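4.2 Practice sessions and page layout

The second part of the study concerned how amateur pianists learn a short dance piece for four hands when the two parts are printed in different ways. In the older editions, the secondo part stands on the left page and the primo part on the right page, so each player reads only the own part. In newer school editions, the two parts are often printed in score, one above the other, so both players see the complete music. Teachers have strong opinions on this question, but we found few studies which compare the two layouts with the same pieces and the same players.

We chose four pieces from the collection Modden, which was prepared for our project by Valtteri Tuominen. Each piece is in binary form with repeats, in a moderate two-beat meter, and the primo part stays within a range of two octaves. None of the players knew the pieces before. Every duo learned two pieces from the facing-page layout and two pieces from the score layout. The order was changed from duo to duo, so that tiredness or growing confidence would not favor one of the layouts.

In total, 25 duos took part. The players had between four and nine years of lessons and they had played together for at least one school year. Each duo received a piece in the morning, practiced it in two short sessions, and performed it in the afternoon without stopping. The sessions took place in July in the small hall at Plotonlow, where two upright pianos of similar touch were available. One duo asked to change the bench after the first session, and this was allowed.

From the performances we marked all places where the two parts should begin a note together. Siiri Kettunen and a second listener, who did not know which layout had been used, judged each of these places as together or not together. When the two listeners disagreed, they listened again to the passage at normal speed, and if they still disagreed, the place was left out. After this step 800 places remained for the facing-page layout. In 384 of them the entrance came directly after a rest in one of the parts, and these places are the most interesting for our question. A player who comes in after a rest has to count, to listen, or to follow the partner's line with the eyes, and only the score layout makes the last of these possible.

The results after rests were clearly better with the score layout, as we expected. For notes in the middle of a phrase we found no difference which we would call reliable. What we did not expect was the effect on page turns. In the facing-page layout both players reach the end of the page at the same moment, and the turn was usually made by the primo player in a calm way. The score layout uses more pages for the same music, and in the faster pieces several duos lost the pulse in the two measures after a turn. For this reason the advantage of the score layout almost disappears when the whole performance is considered.

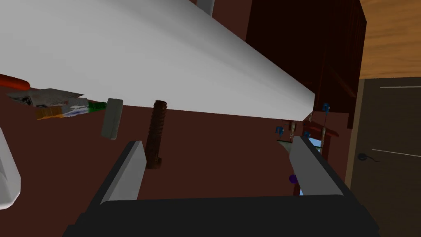 Figure 4.

We also asked the players which layout they would choose for themselves. Most primo players preferred the score. Among the secondo players the opinions were divided, and some wrote that the upper staves disturbed them when they had to look for their own line after looking down at the left hand. One player wrote that she could hear her partner better when she could not see his notes. We can't draw a general conclusion from one remark, but it agrees with what Chong, the accompanist who helped us in the pilot sessions, had said about dance music in particular. In her opinion the steady bass of the secondo is easier to keep when the player is not tempted to follow the melody.

A further point is the fingering. In Modden the fingerings are printed for both parts, and in the score layout the numbers of the primo part come near to the upper notes of the secondo. Three duos used a wrong finger for this reason and corrected it in the second session. In the revised version, which we call Stuleo, the primo fingerings are placed only above the staff and the distance between the two systems is larger. It also moves every page turn to a repeat sign or to a rest of at least one full measure. Stuleo has been tried by two duos so far, and we don't report their performances in this section.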